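Washing a plush toy without ruining it?

brukel_91
Tag says surface wash only. Kid says it smells like soup. Can I machine wash it anyway?

troluretti
Pillowcase, knotted, cold, gentle cycle. Skip the dryer unless you enjoy melted fur. Mine took 2 days to dry.

Prendora
just buy another one

nørgaard
Ignore the above, you've clearly met no children. Dab with dish soap, then air dry in something with holes. 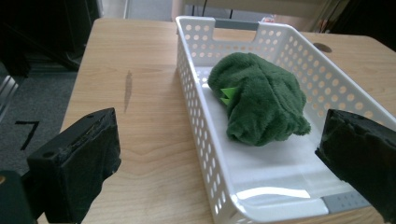
Green plush in a white plastic basket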